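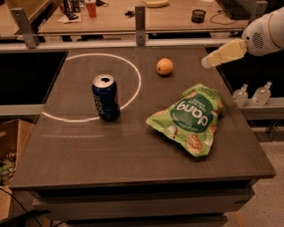
Fistgate opened its Womstead workshop to members in November, and 20 of us went along for the evening session. Isla Hoani ran the demonstration, which was about picking up everyday things and putting them where they belong. She had one arm working over a brown table with a white circle drawn on it. A Pepsi can stood inside the line, and a small orange fruit and a crumpled bag of rice chips lay outside it. Isla said the bag is the hardest of the three, as it changes shape each time it is handled.

Corey Pomare then talked through the software, called Surdu. It has been trained on 137 household items so far - mostly food packaging and kitchen goods. He took questions for almost 20 minutes, many of them about cost and how the arm copes with glass.

The next visit starts at 6 p.m. and will cover the Plirkuvent sorting line. Places are limited, so please give your name to Tegan McKinnon if you would like to come. Wear closed shoes and use the side entrance.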